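Home | Notebook | Stores | Shared bench | Older entries

Jun 21, 2018

Spent most of the morning with the delivery for the Gunham shelving job, and I have to say it was rather a pleasant way to spend it (the bench can wait!). Beril had left me her packing list, 10 lines in neat handwriting, and I went through it slowly with my coffee, looking for the part Wichai has been asking after since February, the short bracket, number 868. It's on line four, bless her.

Everything gets checked against the list while it's still taped, label first, then it goes over to the wall. I know Prasert likes to cut straight in, and I do understand the temptation, but we lost a whole bag of screws that way on the Veltport job and I'm still finding them.

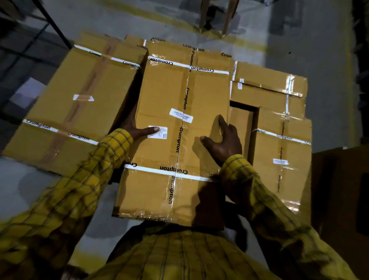
Cartons on the concrete floor, Crompton tape, labels still on.

Kamonchanok, if you read this before I see you, the blue folder has the signed copy. I'd like the brackets weighed before anyone fits one, and please borrow the small scale from Bonifacio, ours drifts when the door is open.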